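Subject: Re: [tarkeck-table] Feeding a crowd out of a small kitchen, and the question of the plates

Hello everybody,

I've been meaning to answer this one since Saturday, and I apologize in advance, because I have a cup of tea next to me and the house is quiet, and you all know what happens to my messages under those conditions.

For anyone who deleted the original, I'm pasting in the part I want to talk about:

> We've got the hall at Zeltotley for the July supper, and I've been
> told to expect 48 people, which is more than I have ever cooked for
> in my life. The kitchen has a four-burner stove and one oven that
> runs hot on the left. I was planning on a buffet with everything
> coming out at the same time, but the more I think about it the
> less I sleep. Has anyone on the list done this? What would you
> serve, what would you make ahead, and do I really need to
> rent plates? Paper seems so sad, but the rental place wants
> a deposit and I don't have a car big enough to haul them in.
>
> Also, is it terrible to put store-bought things on the table? My
> mother would have fainted.

First of all, please sleep! I've cooked in that kitchen. I know the oven you mean, and I can tell you it is perfectly possible to feed a lot of people out of it as long as you ask almost nothing of it on the night. The year we did the Cutier reunion there we had 98 signed up, and the only hot thing that came out of that oven after five o'clock was rolls. Everyone went home full, and a couple of them went home with my good serving spoon, but that's another message.

So let me go through this the way I would if you were sitting across from me.

What to serve

Pick one main dish that likes to wait. A braise, a big pan of baked beans with sausage, pulled chicken, anything that gets better sitting in its own juices. I would stay away from anything that has to be sliced to order or eaten the minute it's done. I once tried to do individual chicken pot pies for a baby shower (I was younger, and I had just bought the little dishes) and I was still pulling them out of the oven when the presents were being opened.

Then let the rest be cold or room temperature. A potato salad, a slaw with vinegar so you don't have to fret over mayonnaise on a July evening, sliced tomatoes if the gardens are behaving. Keep the potato salad in the refrigerator until you're ready for it, and put it out in two smaller bowls, one after the other, so the second one is still cold when people come back around. It also looks so much nicer than one enormous bowl that's been dug into.

For dessert, I'd do berries and shortcake. You can bake the biscuits in the morning, the cream can be whipped an hour ahead if you keep it cold, and the berries only want a little sugar and some time. Don't wash them until the day you need them, and leave the green tops on until after they're washed. Mine used to go to mush every single time before an old neighbor set me straight about that.

About the store-bought things

No, it isn't terrible, and with all respect to your mother, mine was the same way and she was exhausted her whole life. Nobody at a hall supper has ever complained to me about bought rolls, bought pickles, or bottled ketchup. I made my own ketchup one summer. It took most of a day, it used up an unbelievable quantity of tomatoes, and my nephew asked very politely if we had any of the regular kind. I've bought it ever since and I feel fine.

What I would say is to put the bottles out in more than one place. A single bottle at the end of the line makes a traffic jam, and the children will all be standing there in a clump. Set one on each end of the buffet and a few more on the tables, with a plate underneath to catch the drips, and you'll save yourself scrubbing rings out of the tablecloths.

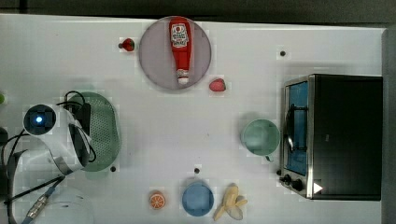 The plates

All right, here is where I get opinionated. Don't rent, and don't do paper either. Borrow! Put the word out on this list and at the library and you'll have more dinner plates than you know what to do with. They won't match, and I promise you that mismatched plates on a long table look cheerful and a bit like a wedding in a magazine. Ask each household to bring their own stack and put a strip of masking tape on the bottom of every plate with their initials on it. Use the tape that's meant for painting, the blue kind, or you'll be soaking off gum until Christmas.

If you're worried about breakage, ask for the everyday plates and tell people to leave grandma's at home. In all the years we did the Eze harvest lunch with borrowed dishes we lost a gravy boat and one saucer, and the saucer was mine.

Do count on washing them, though. That's the part people forget. Set up dish tubs on the back counter before anybody arrives, one soapy and one for rinsing, with a pile of towels, and rope in the teenagers. They complain, and then they put music on and have a better time than the rest of us. Scrape first, over a bucket. If you skip the scraping the water is soup after the first stack.

Making ahead

I like to work backward from the time people sit down. If supper is at six, then the main dish should be completely finished the day before and only need warming, low and covered, from four o'clock on. Keep it on the right side of that oven and turn the pans around halfway. If you're warming more than two big pans, borrow an electric roaster and plug it in along the far wall, not on the same outlet as the coffee urn. I learned about that outlet in the dark.

Potatoes can be boiled the day before. Dress them while they're still warm with a splash of vinegar, then let them cool and put them away, and add the rest in the morning. The slaw can be cut the day before and kept dry in bags. Biscuits the morning of. Iced tea the morning of, and make it strong, because the ice will water it down faster than you'd think.

I allow 10 pounds of potatoes for a crowd a bit smaller than yours, and I'd go up from there, as potato salad is always the first thing to run out, and leftover potato salad never lacks for a home. For the meat I'd be less generous than you're feeling right now. People take a lot less when there are good sides, and you don't want to be eating pulled chicken until Labor Day.

Setting up the line

Plates first, then the cold things, then the hot dish, then the bread. If the hot dish comes first everyone loads up on it and there's no room left for your beautiful slaw. Put the forks and napkins at the very end, or better yet on the tables, so folks aren't juggling them the whole way down. Pull the buffet away from the wall so people can go down both sides. It cuts the wait in half, and I don't know why it took us so many years at Tarkeck to think of it.

And put the desserts on a different table altogether, with a dish towel over them until it's time.

I have two folding tables, a roaster, and the big coffee urn from the reunion, and you're welcome to all of it. The urn has a drippy spigot, so you'll want a saucer under there. My car is not large but it has carried worse. If you let me know which evening you're picking up the hall key, I can meet you there and show you the trick with the oven door, which has to be lifted a little as you shut it.

Does anyone still have the long green tablecloths? I thought they came home with me, but I've been through the linen closet and all I found was somebody's apron, with a pocket full of clothespins. If it's yours, I've washed it.

Love to all, and do write back if I've forgotten anything. I'm usually up until ten.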